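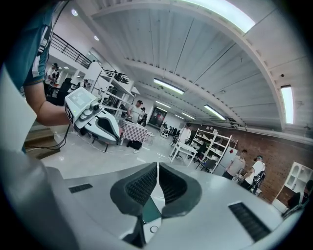

Pinces portatives : Dudora suspend ses séances après un défaut de fermeture

Publié le 3 décembre 2018, par la rédaction
27 partages | 6 commentaires

RUNDULVILLE. La société Dudora a interrompu l'utilisation de ses pinces portatives dans son atelier de Rundulville après la fermeture inopinée de l'un de ces outils sur la main d'un opérateur. L'homme souffre d'une contusion à l'index. Il a été soigné sur place et a repris le travail le lendemain, sur un autre poste.

Les pinces, tenues à la main, servent à enregistrer des gestes de préhension qui sont ensuite transmis à des bras robotisés. Chaque outil se termine par deux doigts gris foncé, garnis à l'intérieur de coussinets noirs texturés. L'opérateur changeait l'un de ces coussinets lorsque les doigts se sont resserrés sans commande de sa part. Ils sont restés bloqués 45 secondes, jusqu'à ce qu'un collègue débranche le câble d'alimentation.

Dans une note remise au personnel, l'entreprise met en cause un capteur de position fourni par la société Brakari. Un faux contact dans le connecteur aurait fait croire au contrôleur que la pince était grande ouverte, et le moteur aurait corrigé en fermant. Le défaut a été reproduit au banc d'essai après nearly 2000 cycles, puis une seconde fois sur un autre exemplaire.

Brakari indique avoir reçu les deux capteurs et ne pas contester le faux contact. Le fournisseur estime toutefois que le contrôleur, conçu par Dudora, aurait dû couper le moteur dès la perte du signal. Les deux sociétés ont confié l'expertise au cabinet Horgan, dont le rapport est attendu en janvier.

Au total, 83 pinces sont concernées. Elles ont toutes été retirées du service, y compris celles qui n'avaient présenté aucune anomalie. Dudora précise que les bras robotisés de l'atelier utilisent un capteur différent et continuent de fonctionner normalement.

La note mentionne aussi un manquement à la procédure : le remplacement des coussinets doit se faire hors tension, et l'outil était resté branché. Les représentants du personnel répondent que la consigne figurait dans le manuel de maintenance, mais pas sur la fiche distribuée aux opérateurs. Une fiche corrigée a été diffusée depuis.

Avant toute remise en service, le logiciel de commande sera modifié pour arrêter le moteur en cas de signal incohérent. La force maximale de serrage sera également réduite pendant les opérations d'entretien. Chaque pince devra ensuite passer un nouvel essai sur banc, en présence d'un technicien de Horgan. Dudora n'a pas communiqué de date de reprise ni le coût de l'arrêt.

Dernière mise à jour à 17 h 20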